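Tavby 大号灰色金属收纳箱(斜壁敞口款)

首页 > 收纳与整理 > 桌面与工作台 > 敞口箱

售价:122元
品牌:Tavby
制造:Mousavi 五金作坊
销售:Anen 家居用品店
颜色:哑光灰,内侧斜板白漆
随箱附件:毛毡脚垫4片,说明卡一张
保修:2年
页面更新:1/15/18

关于这只箱子

很多老顾客第一次到我们在 Larkamari 的小店里来,都会问柜台旁边那只灰扑扑的大铁箱卖不卖。那只是我们自己用的,用了好些年,漆也磨了,底也花了,剪刀、胶带、顾客落下的钥匙扣、孩子们玩完忘了拿走的小玩具,统统都在里面。问的人多了,我们就去找做这只箱子的 Mousavi 作坊商量,请他们照着老样子再做一批,挂上 Tavby 的牌子放到店里来卖。您现在看的就是这一款,样子跟柜台旁边那只是一路的,只是边口比从前磨得更圆润一些,伸手进去不会刮到袖子。

说起来,它真的是一件很朴素的东西。没有盖子,没有抽屉,也没有那种买回家研究半天才知道怎么装的隔板。大致是个长方的形状,四壁高高的,带着一点斜度,口敞着,东西往里一放就行。我们店里的人私下都叫它“大灰”,您要是来电话订货,说一声大灰,接电话的人一定听得懂。

为什么是斜壁

直上直下的箱子当然能多装一点,这个我们承认。可是用过的人大概都有体会,箱壁一直,贴着边角的小东西就特别难拿,指头要抠着箱底往外拨,拨半天拨出来的还是一颗纽扣(而您要找的是那把卷尺)。斜壁就舒服多了,手顺着壁滑下去,东西也顺着壁往中间溜,螺丝、小夹子、笔帽都会聚到伸手就能碰到的地方。晚上收拾桌子的时候,两只手一拢,把零碎往箱口一推,它们自己就下去了,声音还挺好听的。

高壁也有高壁的好处。家里有孩子的朋友会明白,矮箱子放在桌边,一碰就撒一地,高一些就安稳得多,里面堆了半箱杂物,从侧面看过去桌面还是清清爽爽的。当然高壁也有一个小小的代价,个子矮的孩子站在桌边可能看不见箱底,要给小朋友用的话,我们建议放在矮柜或者地板上。

关于漆面,想跟您多说几句

箱子外面是哑光的灰色,不反光,不抢眼,放在木头桌上尤其好看,原木色、浅木色都配得起来。内侧的斜板我们请作坊刷了一层白漆,主要是为了让箱子里亮堂一些,深色的小零件落在白板前面,一眼就能瞧见。

有一件事我们愿意放在前头讲清楚:这层白漆是会磨损的。金属的东西天天往里丢,钳子碰一下,夹子蹭一下,靠近箱底的那一截最先掉漆,掉出斑斑点点的一圈,露出底下颜色深一些的金属。箱底也一样,中间那一片用得最多,很快就会有深深浅浅的划痕。我们自己是很喜欢这个样子的,觉得一只箱子用出了痕迹才像是家里的东西,不过也有顾客不喜欢,去年还有一位特意写信来说,原以为能一直像新的一样。所以如果您想要一件永远光洁如新的摆设,这一款也许会让您失望,店里另有带布套的款式,可以请店员帮您挑。

想让漆面多撑一阵子的话,可以在箱底铺一块旧毛巾或者薄毛毡,重的工具轻轻放,别从高处往下扔。自己补漆也完全可以,先用细砂纸把翘起来的漆边打平,擦干净,再薄薄地刷上金属漆,耐心等它干透就好。说明卡的背面印了详细的步骤。

大家都拿它装什么

这一节是我们最爱写的,每次有顾客回店里来,我们都忍不住要打听。有人拿它放在厨房台面上,装那些没有固定位置的长柄勺子和木叉;有人放在工作间,专门收用完还没来得及归位的夹具和手工工具,周末再一并整理;也有人把它搁在客厅一角,孩子的动物玩偶、积木、半截蜡笔一股脑儿都往里送,睡觉前五分钟就能把地板腾出来。

我们的看法是,每个家都需要一个允许“混着放”的地方。分类盒子再多,总有一些东西哪一格都不属于,硬要给它们安家,反倒把人累坏了。不如就让红柄的工具跟玩具牛在一起待几天,等有空了再慢慢分。这只箱子就是做这个用的,它不挑。

如果您愿意稍微讲究一点,可以试试我们店里的习惯:软的、轻的东西靠里侧斜板放,硬的、沉的放在中间,细长的东西顺着长边躺下,柄都朝同一个方向。这样伸手进去的时候心里有数,不会一把抓到叉子尖。刀具和裁纸刀请另外收好,敞口的箱子不适合放这些。 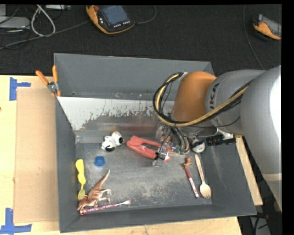 尺寸上它属于大号,下单之前最好先把打算摆它的地方量一量,四周留一点余地,手肘进出也方便。放在木桌上用的时候,请务必把随箱的毛毡脚垫贴好,一个角一片。金属箱底直接压在木头上,平时看不出什么,挪动的时候就容易留下印子,尤其是浅色的桌面。贴之前用干布把箱底外侧擦一擦,按紧,放一晚上再挪,会粘得牢很多。

清洁和保养

平日里拿半干的抹布擦一擦就够了。箱底积了灰和碎屑,把东西倒出来,箱子侧过来轻轻拍几下,再用小刷子扫一扫边角。粘了胶或者油渍,用温水兑一点洗洁精,擦完一定要用干布再抹一遍,特别是掉过漆的地方,水留在那里时间长了是会生锈的。不要用钢丝球,也不要放进洗碗机(它多半也放不进去)。

梅雨天或者住在海边的朋友,可以每隔一阵子在露出金属的部位抹上一点点缝纫机油,用纸巾擦到摸着不沾手为止。要装布料和毛绒玩具的话,抹完油请多晾一晾,免得蹭上去。

不建议的用法

请不要把它当水盆用,接缝处没有做防水处理。也不要把它架在炉火上,或者拿来装刚出锅的、滚烫的东西,漆面受不了。箱子不能踩,也不能当凳子坐,虽然看上去挺结实的,我们还是不希望您冒这个险。

配送与退换

店里有现货的时候,下单后2天内发出。每只箱子都用厚纸板包角,里面塞纸团,拆开以后纸团请留着,搬家的时候很好用。路上如果磕碰变形了,收到后拍张照片发给我们,我们给您换一只新的,旧的不用寄回来。

保修管的是接缝开裂和箱体变形。正常使用中的掉漆和划痕,前面已经说过,是这种箱子本来的脾气,不在保修范围里。不过您要是住得离 Larkamari 不远,欢迎把箱子带过来,店里常备着同色的灰漆和白漆,我们很乐意帮您补一补,不收钱,等漆干的工夫还可以坐下来喝杯茶。

下一批货预计5月从 Mousavi 作坊出来,颜色不变。如果页面显示缺货,可以在下面留下联系方式,到货后我们按登记的先后通知。

同店还有

Tavby 矮款敞口盘,适合放钥匙和零钱
Tavby 布套收纳筐,布套可拆洗
Anen 毛毡脚垫补充装
Anen 木柄小扫刷,清理箱底边角用

加入购物车 | 收藏本商品 | 向店员提问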